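Orkach Serving Bowl, Large, Charcoal
Reviewed by Marjorie Wainwright
Thu 22 December

The Orkach is a deep serving bowl with a matte, dark grey finish. I bought mine in July and have used it for salads, bread dough and fruit. It replaced a Surinano bowl of similar capacity that chipped at the foot.

The profile is wide at the top and tapers to a narrower base. That saves bench space, but the bowl needs a steady hand when tossing anything heavy. Faint horizontal ridges run around the upper half of the wall. They give some grip when carrying.

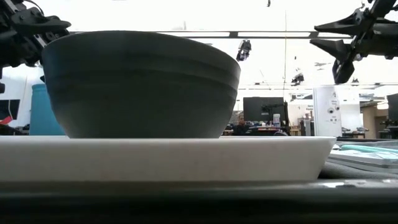 Stability improves if the bowl is kept on a tray with a raised lip. Mine lives on a long white one, and the lip catches most of what goes over the side. The dark finish also looks better against white than directly on a dark table.

Cleaning is straightforward, with one exception. Flour settles in the ridges and a cloth tends to skip over it – a soft brush works. Oil leaves fingermarks on the outside, most noticeable under side lighting. The rim is thin and pours cleanly, although I would not stack anything on top of it.

The maker lists a dough limit of up to 300 g of flour. I have gone past that without trouble, but kneading in the bowl is awkward at any quantity. The colour has not changed so far.

Rating: 7/10. Recommended for serving, less so for baking.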